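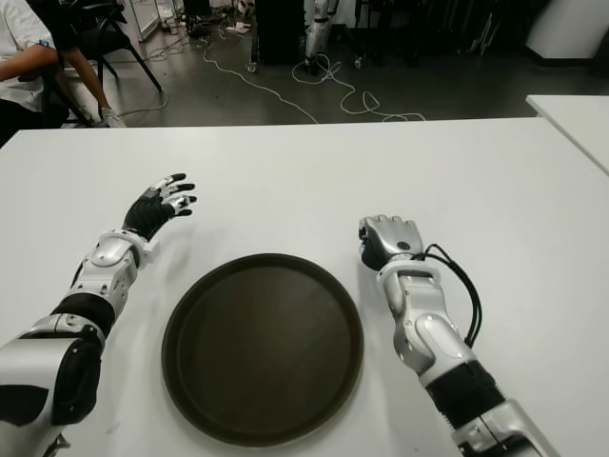
The Tistport round serving tray in dark brown, on a white matte tabletop.

Tistport Round Serving Tray, review
September 2023

The Tistport is a plain round tray with a raised rim and no handles. It is sold in two sizes. I bought the larger one, 40 cm across, in March and have used it most days for coffee, breakfast plates and the odd pot of soup.

Finish. Dark brown, with the rim a shade darker than the base. The base is dull and hides water marks well. Under a ceiling lamp it picks up a reddish-brown sheen toward the middle, which the product page does not show. If you are trying to match walnut furniture, order one and check it at home first.

Rim. High enough to stop a sliding glass, low enough to get fingers under a saucer. The outer edge is smooth. My sample had one small rough spot on the inside of the rim, removed with fine sandpaper in a minute.

Grip. Without handles, you carry it by the rim or flat on one palm. With two full mugs and a plate it stays manageable. With six glasses of water it is tiring, and the load has to be centered. Gülizar Eren, who waited tables for years, carried the same load one-handed and had no complaints, so part of this is technique.

Surface friction. Average. Ceramic mugs hold at a slight tilt, thin glass slides sooner. The Ekinci tray I used before has a rubberized base and is clearly better here - it also stains, and the Tistport has not.

Stability. It sits flat on a hard table and did not rock at any point on the rim when pressed. On a padded ottoman it tips if you load one side.

Cleaning. Damp cloth, mild soap, dry at once. The leaflet rules out the dishwasher. Coffee left overnight wiped off. Turmeric left a faint yellow mark for over a week.

Storage. It stands upright behind a cutting board. Two of them stack, but the rims bind slightly and need a twist to separate.

Verdict. Good tray for short carries and for leaving on a table. For stairs, buy one with handles - the Prondale oval is heavier but easier to hold.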